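# Zellisier countertop arm kit: good enough for drawer and tray tasks?

**Prapai Khamphan**

I am comparing arm kits for a small kitchen test bench and have narrowed the choice to the Zellisier starter kit and the single-arm package from Vistska. The bench is a normal counter with normal clutter. The tasks are short: open a wooden drawer, take out a small packaged item, set it on a tray or board, close the drawer.

The Zellisier listing covers the arm, vertical post, gripper, controller and one set of replacement fingers. It says very little about cable routing, and the clearance drawing assumes a bare table. I have three concerns:

- whether the gripper can get into a shallow drawer without the arm hitting whatever is stored on top
- whether the teaching software copes with the drawer unit being moved between runs
- what support is like after the first year

The seller (Malano) offers setup as a paid extra. Is that worth the money, or can one person do it in a day?

Posted 2025-07-05

---

**Kulap Chareonsuk**

Get the Vistska. We had a Zellisier on loan and the manual was bad. Didn't try drawers with it.

---

**Lamduan Pongsiri**

We bought the Zellisier kit from Malano last August and use it for nearly the same job, so I will take your points in order.

**Clearance.** The arm fits, but plan the drawer unit first and the post second. Our first position had the elbow passing low over the top of the organizer, and it knocked over spice bottles on 2 of the first 12 runs. Moving the post to the side and raising the approach point cured it. Enter the height of the tallest item on the organizer as the keep-out value, and leave some margin. The default value is for a bare table, as you noticed.

**Moving the drawer unit.** The software stores waypoints relative to a reference pose. If the organizer shifts a little, you re-touch two corners and continue. If it is turned to a new angle, re-teach the drawer pull completely. The correction routine handles position well and rotation poorly. In our last set of 100 runs with the unit left in place, 9 failed, and most of those were a slipped grip on a small wrapped item. Your numbers will depend on the packaging.

**Fingers.** The stock fingers are too smooth for glossy wrappers. Order the softer set with the kit. Changing them takes one hex key, but the gripper has to be re-zeroed afterward or it will close short.

**Cables.** The clips in the box are too few. Buy more, and leave a service loop at each joint. Run the full range by hand before you power on.

**Setup service.** Skip it if you have mounted any arm before. Malano's technician did ours and spent most of the visit on the post, which is plain mechanical work. The teaching part is in the manual, chapter order aside.

Our counter, with the wooden organizer and the usual things left out: 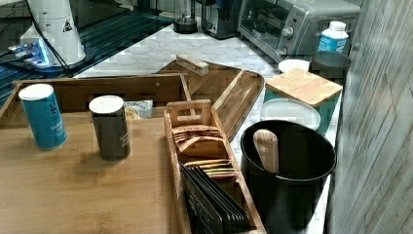
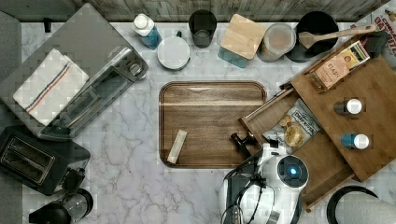
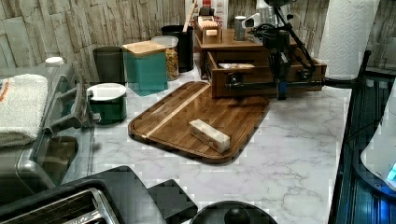
On support, the standard warranty covers the arm and controller but excludes fingers and cables. Replies by email have been slow and correct. The phone line only takes order questions. If you need a replacement controller quickly, ask Malano in writing whether they hold one in stock before you pay.

I would buy it again for drawer work. For anything that needs real reach across a deep counter, I would look at a longer arm.

---

**Kittipong Limsakul**

Agree with most of the above. Two additions.

Check the firmware version on arrival. Ours shipped with an old one that ignored the keep-out height after an emergency stop. The update fixed it, but the installer needs a wired connection and fails over wireless with no error message.

Also compare the total price. The Vistska package looks cheaper until you add the post, which they sell separately. Chaimongkol makes a compatible post for either arm, and it is stiffer than the Zellisier one. The bolt pattern matches, but you need longer bolts than the ones supplied.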